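Why do some people say grace?

Have you ever sat down to tea at a friend's house, picked up your fork, and then noticed that everyone else had their eyes shut? They were probably saying grace! Grace is a short prayer said before a meal (and in some families after it too), and it is a way of saying thank you to God for the food.

Christians have done this for a very long time. In the Bible, Jesus gives thanks before he shares out the bread and the fish with a huge crowd of hungry people. 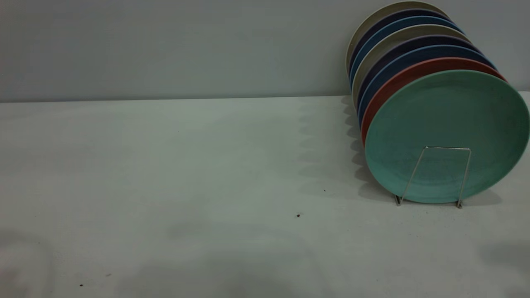
Some graces are old ones that grandparents learned when they were small, and some are made up on the spot - my friend Nazma's family sing theirs, rather loudly, and hold hands all round the table.

If you are a guest and you don't know the words, don't worry a bit. You can sit quietly until you hear "Amen", a very old word that means "let it be so". Then you can eat!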